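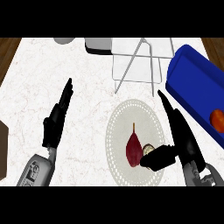 The kitchen counter at club, with the red fruit on its placemat and both arms reaching in.

Robot Club, Kitchen Edition

Oct 17, 2021

I promised a few of you an update on the robotics club and then went quiet for a month, so let me put the kettle on and do this properly. It's going to be long. My sister says all my posts are long and that she reads them in two sittings, like a magazine at the dentist.

For anyone new, I teach eighth grade science, and after school I help run the robotics club with Wendell Iwasaki from the math department. In past years we built things on wheels. We had a big plywood board on sawhorses, and little carts that followed a line of black tape, and every spring somebody's cart would drive off the edge and we would all gasp and run over with the screwdrivers. I loved those carts! I still have one on my windowsill with its wheel glued back on. But parts got hard to come by, and half the club was joining from their bedrooms for a good while there, and you can't pass a screwdriver through a laptop. So last winter Wendell started talking about simulators, and by the time school started again he had talked me into it.

What we do now all happens inside the computer. There's a kitchen counter in white marble (much nicer than mine), and there are 2 robot arms, and there are things on the counter that the arms are supposed to pick up and put somewhere else. The students drive the arms, and then they write programs so the arms can do it without being driven. The whole kitchen is made of math, Wendell likes to tell me. I tell him it's a lovely kitchen and he should be ashamed of how clean it is.

I was worried the kids wouldn't care about it. A cart is a thing you can hold, and you can put a sticker on it. I thought they would last two weeks and then ask when the real robots were coming. Well, I was wrong, and I'm happy to say so in print. The first afternoon, Stelios Dimitriou spent the entire meeting trying to close a gripper on a piece of fruit, and when I told him it was time to pack up he looked at me as if I'd turned off the television during the last inning.

So, the fruit. The job the students chose for this fall is clearing the counter. There's a round placemat with a fruit on it, and a blue tray off to the right, and the fruit has to go in the tray. You or I would do it while talking on the phone. The club has been at it since September.

We have had a running argument over what the red fruit is. I say pear, because of the shape, narrow at the top with a little stem. Stelios says no pear was ever that color and it must be a fig of some kind. Anastasia Vasilakis went looking in the project files to settle it and came back to report that it was called "fruit_b," so we are no further along, and in the club's notes it's just the red one. I think everybody is quite fond of it by now.

Let me tell you why it's hard, as I understand it, and Wendell can correct me in the comments as he always does. When you reach for a pear, your fingers are soft and they sort of fold around it. You also have a whole lifetime of picking things up behind you. These grippers have stiff black fingers, and a fruit like that is fat at the bottom and skinny at the top, so if you squeeze too high it wants to slide down and out, and if you squeeze too low you bump the placemat. And you have to come in from the side at a slant, without knocking into whatever is sitting next to it. And then there's the other arm! With one arm you only have to worry about the counter. With two you have to worry about them running into each other, and it took us a couple of meetings to learn that the arm you aren't using still has to be told where to wait. For a while the students would get the right arm going beautifully, forget all about the left one, and find it parked exactly where they needed to go.

Anastasia was the one who fixed that. She's in seventh grade, and she's quiet, and she wrote a list of what she calls manners for the arms. The left one has to be out over bare counter before the right one goes in. Neither one crosses the placemat unless it's there to pick something up. If you're holding something, you go first. She wrote it in pencil on the back of a permission slip, and then she and Stelios turned it into code over the next few meetings, and it's still the part of our program that has needed the least mending. I asked if I could keep the permission slip. (Her mother then had to sign a new one, so that cost us a day.)

Since the start of the year the club has logged nearly 400 tries at the red fruit. I know this only because Styliani Petridis keeps a log, and keeps it beautifully, with a column for what went wrong. Some of her entries are very dry. "Went under." "Got it, then didn't." "Pushed the mat." "Operator sneezed." I have told her that she ought to publish it. She is also the one who noticed that most of the bad tries came in from too high up, which none of the rest of us had spotted, me included, and I had been standing there watching them the entire time with my cup of tea. So now there's a rule about the angle, and the tries since then have been going a good deal better, although I'm not going to brag about a score until we've had a few more meetings with it.

I should say a word about the computers, as two people wrote and asked what we run this on. Ours are the old ones from the library lab, and they are not happy about it. The fancy lighting had to be turned off on all but one of them. Wendell spent a Saturday's worth of patience on the settings, spread over many lunch hours, and got everything running on the machines by the windows. The ones along the wall still take so long to load the kitchen that the students eat their snacks while they wait. We meet for an hour and a half and I'd guess a good chunk of it is crackers. If you have a school and you want to try this, my advice is to load everything before the children walk in.

The other advice is to let them drive first. Wendell wanted to begin with the coordinates and the joint angles, and being a math teacher he had a handout. It was a good handout. But what worked was giving each student 20 minutes on the controls with no instructions, bumping into the dish rack and flinging things about, and by the end of it they were the ones asking how the arm knows where it is. Then out came the handout, and you never saw a page of trigonometry so well received. One boy asked if he could have a second copy for his cousin.

Now for the news! We have been accepted into the Paltunlow Student Challenge, and it takes place in February. It's all remote, so no bus, no hotel and no matching T-shirts, although the T-shirts are under discussion. Each team gets a kitchen they haven't seen before, with things in places they aren't used to, and their program has to clear it without any help. There are 74 teams signed up, and plenty of them are high schools, so we are going in with our chins up and our expectations sensible. There's a team from Kusholm that did very well last time, and our kids have watched the video of their run so often that they can narrate it along with the announcer.

The part that frets me is the "haven't seen before" business. Our program is very good at our counter. Wendell moved the blue tray over a bit one afternoon while everyone was at the snack table, without saying a word to anyone, and you should have heard the howling. But that's the next stretch of work, teaching it to look before it reaches, and Styliani has already ruled a fresh set of pages in her log. Stelios wants to start with the orange one in the tray and practice taking things out as well as putting them in. Anastasia thinks we ought to finish one thing before beginning another. I'm with Anastasia, but I've been told that mentors don't get a vote.

A big thank-you goes to Muireann Ó Flaithearta, who some of you will remember from the quilt raffle, and who writes software for a living at Suvari. She has been joining us by video every other week to answer questions. She doesn't talk down to them one bit. Last time somebody asked her how long it takes before your code works on the first try, and she laughed so hard she had to go and get a glass of water, and I believe that did more for their confidence than anything I have said all year.

And thank you to the Karamanlidis family for the crackers, and for the enormous bag of clementines, several of which were picked up and set down again, very slowly, by children pretending to be grippers.

A few of you asked if grown-ups can come and have a go. Yes, please do! Send me a note first so I can put your name in at the front office, and plan on staying for the second half, once everything has loaded. I'll put you on the left arm. It has the easier job, mostly waiting its turn, and Anastasia will tell you the manners.

Next time I'll write up the plum jam, as I've had three emails about it and I still owe you the quantities.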